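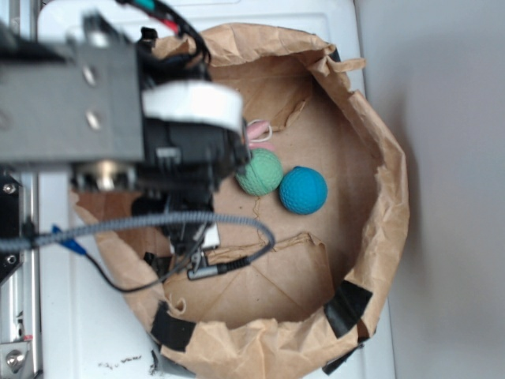

Can a paper bag be used as an open bin on a table?
A plain brown bag works well if the top is rolled down and the rim is taped to the table, but it will not keep its shape for long if people lean on it.

Posted in: Student Work > Design and Materials

Paper Bags as Open Bins
Project report by Matvii Holovko and Nobuhle Maluleke
Purkton, Design and Materials class, teacher: Ms. Van der Merwe

Why we chose this

Our class keeps small supplies in plastic tubs. Most of the tubs are cracked and two have no bottom corner left. Ms. Van der Merwe asked each pair to find a cheap replacement for one thing in the room. We picked the tubs. We already had a stack of brown paper bags from the end of last year, so we wanted to know if a bag could do the job without anything being bought except tape.

The bin had to stand open by itself. A person had to be able to reach in and take something out without looking for the opening. It also had to stay where it was put. We did not ask it to carry weight, because the tubs never get carried anyway.

What we used

- brown paper bags
- black tape (Vusard, the narrow roll)
- scissors
- foam balls with dimples like a golf ball, from Dradisport
- a table with a white top
- erasers, string, bottle caps and other small things from the supply drawer

We used the foam balls for most of the work. They are light and they roll, so they show quickly if the floor of the bin is uneven. They also don't make noise when they are dropped, which mattered because another class works next door.

Making the rim

An ordinary bag does not stay open. The side folds pull it closed again, and the paper at the top is the weakest part. Our first idea was to cut the bag down to half its height. The cut edge was sharp and floppy and it tore at the first corner we pulled on.

Rolling worked better. You open the bag, put one hand inside to hold the bottom down, and turn the top edge outward a little at a time. The paper fights back at the four corners. We tried to keep the roll neat on the first bags and it took a long time. Nobuhle then tried crumpling the edge outward with her fingers and pressing it flat with her palm. It looks rough and the rim comes out uneven, but it is thicker and it stays put. It also makes the opening closer to a circle. We used the crumpled rim for everything after that.

Rolling down further makes the walls shorter and stiffer. If you go too far, the balls can bounce out. We stopped when the wall was a bit higher than a closed fist standing on the table.

Taping it down

A bag with two foam balls in it weighs almost nothing. If your sleeve touches it, it slides. We put tape from the paper down to the table in different places to see what held.

One strip let the bag spin around the strip. Two strips on the same side let the other side lift. Strips spread around the bag were much better. The version we kept has 4 strips of black tape, mostly on the rim, with one lower down at a corner near the tabletop. The lower one was Matvii's idea. It stops the base from creeping when somebody pushes down on the rim.

The tape sticks well to the table and less well to the paper. Crumpled paper has ridges and the tape only touches the tops of them. We got a better hold by flattening a small patch with a thumbnail first and then putting the strip on. When we pulled the strips off at the end, the top layer of the paper came with them, so you can't retape in the same spot.

The floor of the bag

This was the part we had not planned for. The bottom of a paper bag is made of folded flaps glued together, and when the walls are rolled down, the floor gets pushed up in places. In one of our bags a folded flap stands up inside and makes a crease across the floor. Small things collect next to it. The mint green ball and the turquoise one both ended up close together on the same side of that bag.

We talked about whether to glue the flap flat. Nobuhle wanted to leave it, as it keeps the balls from rolling all over the place. Matvii thought it would hide smaller items, and he was right about the bottle caps, which went under the fold and had to be shaken out. We left it for balls and would glue it for anything flat.

The reach-in test

We did the main test on a Thursday after lunch. Each of us reached into the bin, took out a ball, and put it back, 100 times with the right hand and then the same with the left. We did this with an untaped bag and with a taped one.

The untaped bag lasted 47 reaches before one wall folded inward and covered the opening. By then it had also moved most of the way across the table. The taped bag finished the test. The rim had gone soft on the side where our wrists rubbed it, and one strip had started to peel, but the opening was still usable.

We then ran a shorter test where a person reached in without looking. With the taped bag, we found the opening almost every time. With the untaped one we kept hitting the outside of the bag and pushing it away.

One problem with our test is that both of us knew where the bag was. Somebody from another pair should have done it. We asked, but they were painting.

Things that went wrong

We spilled water near the first taped bag and the base went soft. It dried but the paper stayed wavy, so we threw that one away and did not use its results.

The table should be wiped before taping. Our first strips went down on eraser dust and came up again by the next morning. You also get crumbs from the bag itself, from the glue and the torn edges, and they end up on the table next to it.

We wasted 3 bags by rolling them too fast. The tear always starts at a corner fold.

What we would change

A second bag inside the first one would make a stronger wall. We ran out of class time before we could try it. We would also like to try wide tape on the rim all the way around, and then only short strips down to the table. Ms. Van der Merwe suggested a circle of cardboard in the bottom, cut to size, and that would probably fix the floor.

For light things that get picked up and put back a lot, we think the bag is good enough to replace a tub. We would not use it for scissors, wet brushes or anything with a point. The class now has two of them on the side table, one for foam balls and one for string. The string one needs a new rim already.

Materials left over: half a roll of tape and the rest of the bags, in the bottom drawer by the sink.

This site uses cookies to remember your settings and count visits. By continuing to browse you agree to our use of cookies. Accept - Manage preferences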